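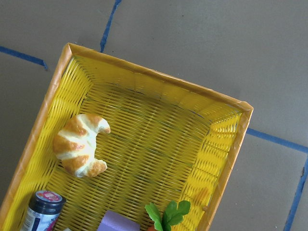

Gelber Korb auf der Arbeitsfläche, mit Croissant, Karotte und weiteren Teilen.

Prüfliste nach Störung – Greifzelle Zandby
Betreiber: Gimbridge
Datum der Prüfung: 14. Juli 2018
Meldung: Code 1139, Arm blieb beim Absenken über dem Korb stehen

1. Not-Halt
Gedrückt und wieder entriegelt, Arm ist nicht von selbst angelaufen. In Ordnung.

2. Arbeitsfläche
Die blauen Klebestreifen sind die Grenze für den Korb. Bei der Störung stand der Korb nach Aussage der Schicht zu weit innen, dadurch hat der Greifer den Rand berührt. Bitte vor jedem Start die Lage kontrollieren.

3. Umgebung der Zelle
Klebeband und Werkzeug gehören nicht in den Bereich vom Arm. Die Tür im Aluminiumrahmen muss während des Betriebs geschlossen sein. Der Türschalter hat bei 10 von 11 Versuchen ausgelöst, das ist nicht genügend. Mangel, Schalter tauschen.
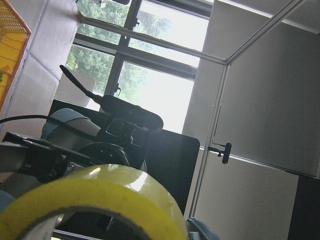

4. Kabel und Stecker
Die Leitung zur Kamera wurde bei der Störung kurz unterbrochen, so steht es im Protokoll. Ich habe den Stecker neu gesetzt und den Arm langsam durch alle Stellungen gefahren – kein weiterer Ausfall. Eine Zugentlastung fehlt noch in der Liste von Kravets und soll ergänzt werden.

5. Polster am Greifer
Der gelbe Schaumstoff muss fest sitzen und darf die Klemmen nicht blockieren. Wechsel nach 2000 Zyklen, der letzte Wechsel war im März.
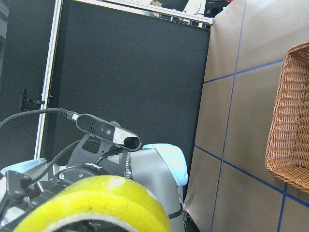

Filetti schreibt dazu: Den Punkt 3 würde ich nicht als Mangel, sondern als Sperre führen. Solange der Türschalter nicht getauscht ist, bitte nur im Einrichtbetrieb mit reduzierter Geschwindigkeit fahren.

Einverstanden, Zelle ist für Automatik gesperrt. Punkt 3 wird nach dem Tausch wiederholt.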